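Skastier Home Baking Board > Yeast, Rolls & Sweet Doughs
Thread: Overnight cinnamon rolls – who else is doing these for October company?

butterandbench
Okay friends, I have made these three weekends running and I cannot stop talking about them, so now you all get to hear about it too! The base is Raquel Pacheco's sweet potato dough from her Hesthorpe newsletter, and I've been fiddling with it ever since my sister asked for rolls that could go straight from the fridge to the oven while everybody is still in pajamas.

The big change is that I mash the sweet potato while it's hot and let the butter melt right into it. You get this gorgeous orange dough, so soft, and it holds up overnight like a dream. My kids ate them for breakfast and then again at four in the afternoon with soup (no regrets).

Has anybody tried it with pumpkin? I have two cans staring at me.

millie_rises
Yes to pumpkin! But drain it first. I put mine in a coffee filter over a bowl for an hour and was amazed by how much water came out. The first time I skipped that and had to keep throwing flour at it, and the rolls were pretty dense. Still ate them, obviously.

Gorkis
I'm going to be the grump here. I don't think these need an overnight rest at all. I've done the same dough start to finish in one morning and my husband couldn't tell the difference. What the fridge mostly gave me was a skin on top and a cold center.

butterandbench
Gorkis, were they covered tight? I use plastic wrap pressed over the pan and then a dish towel over that. Never had a skin. And I really do taste a difference, kind of a deeper, almost buttery thing. Could be wishful thinking at six in the morning, I'll give you that!

Gorkis
Just a towel. So that may be on me. I still say same day is fine if you forgot to plan ahead, which is every weekend at my house.

carleen_w
Hi all, Carleen Waaka, longtime lurker, first post in this section (I'm usually over in Pies). I made a half batch of butterandbench's version last night and wow. WOW. I baked them in a round cake pan and they puffed up into each other and I pulled the middle one out first like an animal.

Can somebody please post the whole thing in order, though? I was scrolling up and down with dough on my hands.

butterandbench
Carleen!! So happy you liked them. Yes, full write-up, the way I make it now. I weigh the wet stuff because my measuring cups are all mismatched. Makes one 9 x 13 pan.

For the dough: 232 grams mashed sweet potato, 80 grams butter, 1/2 cup whole milk, 1 egg, 1/3 cup sugar, 1 packet instant yeast, 1 teaspoon salt, and 4 cups flour with a little extra nearby.

For the filling: 1 stick soft butter, 1 cup packed brown sugar, 2 tablespoons cinnamon, a pinch of salt.

Step 1. Mash and melt
Peel and boil the sweet potato until a fork slides in, drain it really well, then mash it with the butter while it's steaming. Stir in the milk. Let it cool until you can comfortably keep a finger in it, then add the egg and sugar.

Step 2. Mix and knead
Add the yeast, salt and flour and bring it together with a wooden spoon. Knead on the counter for ten minutes. It will be sticky and you'll want to add a ton of flour – hold out a little longer than feels right. Into a greased bowl, cover, and let it double.

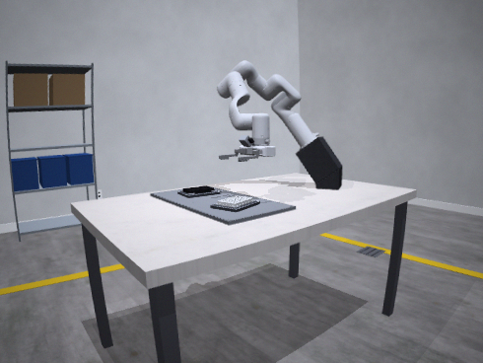
Step 3. Roll, fill, cut
Roll it out into a big rectangle, longer than it is wide. Spread the butter all the way out to the sides (skimpy corners make sad end rolls), sprinkle the sugar and cinnamon, and roll it up snug. I cut mine with unflavored dental floss and get 12.

Step 4. Chill
Pan them up, wrap tight, fridge overnight.

Step 5. Bake
Take them out while the oven heats to 350. I let mine sit 39 minutes once because I got stuck on the phone, and they were the puffiest batch yet, so now I do that on purpose. Bake for 26 minutes, and turn the pan halfway if your oven has a hot side like mine.

millie_rises
Saving this! Question on the frosting, are you cream cheese or plain glaze?

butterandbench
Cream cheese, always, and put on while they're still warm so it slides down into the cracks.

Gorkis
Plain glaze with orange juice. Cream cheese buries the sweet potato, and then why did you boil a sweet potato?

carleen_w
Oh no, I'm with Gorkis on this one. I did maple glaze and it was so good. Sorry butterandbench!

veloso_kitchen
Cream cheese for me, but thin, with a splash of milk in it. Also, for anyone without a sweet potato handy, leftover plain mashed potatoes work great in place of it. Just go easy on the salt if yours were already seasoned. Mine had garlic in them once. Learn from my pain.

millie_rises
GARLIC cinnamon rolls, I'm crying

Gorkis
Update for the record. I did the overnight version with plastic wrap pressed on top like you said. No skin. They were very good. I'm still not convinced they were better than same day, but I liked waking up with the work done, and my husband went back for a third.

butterandbench
I'll take it!! Drained pumpkin is going in the dough tomorrow morning, with chopped pecans in half the pan. Will report back, and Gorkis, I'll even try your orange glaze on the other half.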